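Semik Lounge Armchair, light gray, with throw pillow

In stock. Ships flat? No, ships built. See Delivery.

Home > Seating > Armchairs > Semik

Price: $800
Matching pillow included. Second pillow extra, ask at checkout.

Quick look
Wraparound back, one piece, curved
Wide seat with a thick cushion
Light gray upholstery, pillow in a close pale shade
Black metal legs, flat round feet
No assembly

About this chair

The Semik is our reading chair. Also our laundry chair, if we're being fair to how most customers use it. Low-ish back that comes around the sides so you get an arm and a back in one sweep. Sit straight in it or sideways, both work. Seat is wide enough to pull your feet up. Not a recliner, doesn't swivel, doesn't rock. People ask.

Defne Eren drew it for Wuva after a year of living with a chair that was too deep for her. So the seat depth on this one is shorter than it looks. The pillow makes it shorter again. Take the pillow out if you're tall, leave it in if you're not.

Goes in a corner nicely. Back is finished too, same fabric all the way around, so you can float it in the middle of a room without looking at staples.

Feet are flat discs and they sit well on carpet. On wood or tile use the felt pads, they're in the envelope taped under the seat. Check there before you write us that they're missing please.

Dimensions

Seat and back: see the size sheet in the box or email us for the PDF, we're re-measuring after the January change to the cushion and the old numbers are off by a bit.
Weight limit: 117 kg
Box count: 1
Doorways: legs come off with 4 bolts if you have a narrow hall. Wrench not included.

Fabric

Woven, matte, soft hand. One color right now, light gray. It reads warmer or cooler depending on your bulbs, so order the swatch first if you're matching a sofa. Swatches are free, allow a week.

Cover on the seat cushion zips off. Cover on the pillow zips off. Back and sides do not come off, spot clean only. Cold wash, inside out, line dry. Do not tumble dry. We had a customer tumble dry one and it went back on the cushion about like you'd expect.

Living with it

Clothes and throws end up on any armchair. A big soft sheet over the back slides less on this one than on a straight-backed chair, the curve holds it. Shirts go over the top or over the pillow while you sort the pile. Pale blue looks good against the gray, if you want a color tip.
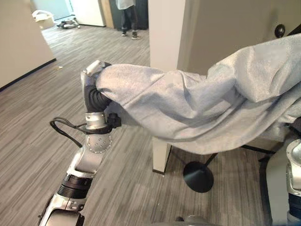 Pale fabric over the chair, black legs and a flat round foot on the carpet.
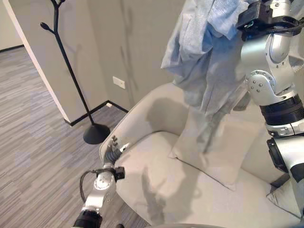
Can I wash the seat cushion cover and the pillow cover together?
Wash them in the same load, cold, zippers closed. They fade at the same rate that way and keep matching. Let both dry all the way before you put them back on, the seat cover especially, it's a tight fit and damp foam takes forever.

Covering it up

Lots of you throw a sheet over the chair when you're away or when there's a dog. Fine. Some notes from Selim Soylu in our workroom, who handles the cover orders:

Use a sheet bigger than you think. The back is curved so it eats fabric.
Start from the back and pull forward, tuck behind the seat cushion last.
Light colors only if it's going to sit for months, dark cotton can rub off on the upholstery.
Shake it outside. Obvious but.

We do sell a made-to-fit slipcover, the Hivenen. It's a seperate listing. Same gray or off-white, ties under the seat, covers the legs to about halfway. Machine washable all of it, so if you have small kids maybe look at that first. Lead time is longer than for the chair.

The pillow

Square, comes with the chair, feather-free fill. It flattens some in the first month, then stops. Punch it from the corners, not the middle. If you want a fuller look get the second pillow and wedge it down by the arm. That's how we sit in it at the shop.

Replacement inserts are available, write "Semik insert" in the notes box so it goes to the right person. The Sezer inserts don't fit. They look like they fit. They're bigger and the zipper will go on you.

Delivery

Curbside is included. Room of choice is extra and has to be picked at checkout, the drivers can't add it on the day. They'll call when they're on the way, usually in the morning, so use a phone number you pick up.

Chair comes upright in one carton with the pillow on the seat in a bag. Open from the top. Keep the knife shallow, there is only one layer of foam sheet over the back and we've seen a few cuts. Cuts from unboxing aren't covered, sorry.

Keep the carton until you're sure. Returns have to go back in it.

Returns and warranty

30 day returns, unused, carton and envelope included. Return pickup fee comes off the refund.
Frame and legs: warranty 2 years.
Fabric: one year for seams and zippers. Not for pets, denim dye, coffee or sun.
To start a claim send a photo of the problem, a photo of the label under the seat and your order number. All three in one email if you can, it goes a lot faster.

Care, short version

Vacuum with the brush head, low suction
Blot spills, dont rub
Turn the seat cushion every couple of weeks
Retighten the leg bolts once after the first month
Keep it a hand's width off a radiator

Goes with

Hivenen slipcover, gray or off-white
Semik pillow, extra
Semik footstool, back in stock soon, sign up on that page
Felt pads, pack of spares

Trade orders

More than one chair for a waiting room, rental or office, write to us before ordering. We can hold stock and match fabric from the same roll. If you order in two goes we can't promise the grays will match, the rolls vary slightly.

Showroom has one on the floor you can sit in. Call ahead, it goes out for shoots sometimes.

Add to cart
Order a free swatch
Ask about this item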